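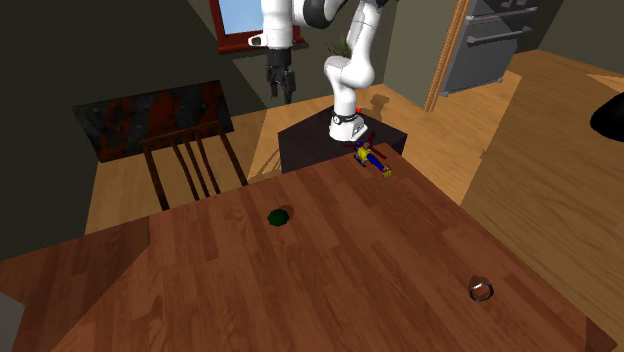
# Teleoperation and Demonstration Recording: FAQ

Maintained by Enda Hayes and Kulsoom Hashmi, Trullbridge project. Last revised December 3, 2021.

## General

**Which tasks are open for recording?**

Tabletop tasks only: pick up, push aside, place next to, and place inside. The task sentence is shown at the top of the client before each episode. Read it before you engage the arm. If the sentence names an object that isn't on the table, press Skip.

**Do I need a physical arm?**

No. Trullbridge episodes are recorded in the simulator, and any operator with a login can drive. Kinesthetic demonstrations (moving the real arm by hand) are handled separately at the Boltedberg lab. Write to Colm Costello for bench time.

**Are the two kinds of demonstration interchangeable?**

No. Hand-guided episodes contain joint positions but no operator commands. Simulator episodes contain both. The training scripts read the two formats through different loaders, and mixed folders will be rejected.

## Controls

**Which input devices are supported?**

A six-axis puck, a VR hand controller, or the keyboard. Keyboard control is intended for checking a scene and gives jerky paths. Please don't submit keyboard episodes.

**Why doesn't the gripper move when I move the controller?**

The clutch is off. Hold the side button to couple your hand to the gripper and release it to reposition your hand. The first few centimetres after re-engaging are slowed on purpose.

**The gripper moves the wrong way. What's wrong?**

Commands are given in the robot's base frame by default. If you are looking at the table from the side opposite the pedestal, left and right will feel reversed. Change the setting to View Frame under Controls. Change it between episodes only.

**What start pose should I use?**

The one you are given. The fingers point down and are slightly apart, and the hand hangs clear of the tabletop. Don't drive to a favourite pose before starting – the approach is part of the demonstration.

## Objects

**How should I grasp a ring or band lying on its side?**

Come down vertically and close the two fingers across the outside. Putting one finger through the middle is allowed, but tag the episode "inner grasp" so it can be filtered.

**And flat objects, such as a small disk?**

Align the fingers with the widest part and descend slowly until the contact indicator lights up, then raise by a millimetre or two before closing. Pressing into the table makes the solver unstable and the object may jump.

**Toys with thin projecting parts keep slipping out. Any advice?**

Grasp the body. Collision shapes for thin parts are simplified, so what you see and what the fingers touch can differ slightly.

**Does the room behind the table matter?**

Not for control. Furniture, wall colour and lighting vary from one scene file to another, and the arm has no task there. Report a background item only if it blocks your view of the objects.

## Recording and review

**How long should an episode be?**

Long enough to finish at an even pace. The recorder stops at 303 seconds and marks the episode as timed out.

**I dropped the object. Should I discard the episode?**

Keep it if you recovered and completed the task, and tick Recovery. Discard it if the object left the table. After 4 discards in a row the client loads a new scene.

**Who reviews the episodes?**

Esi Asante and Teófilo Tello. Of the 3,658 episodes in the current release, 317 were sent back, mostly for a missing tag or for motion after the task was complete. Release the clutch and press End as soon as the object is at rest.

**Can I edit an episode after upload?**

Tags and comments, yes. Trajectories, no. Record it again and enter the old episode number in the Replaces field.

**Where are the files stored?**

On the Kidard server, in one folder per operator. Local copies are deleted once the checksum matches. If an upload stalls, leave the client open and it will retry.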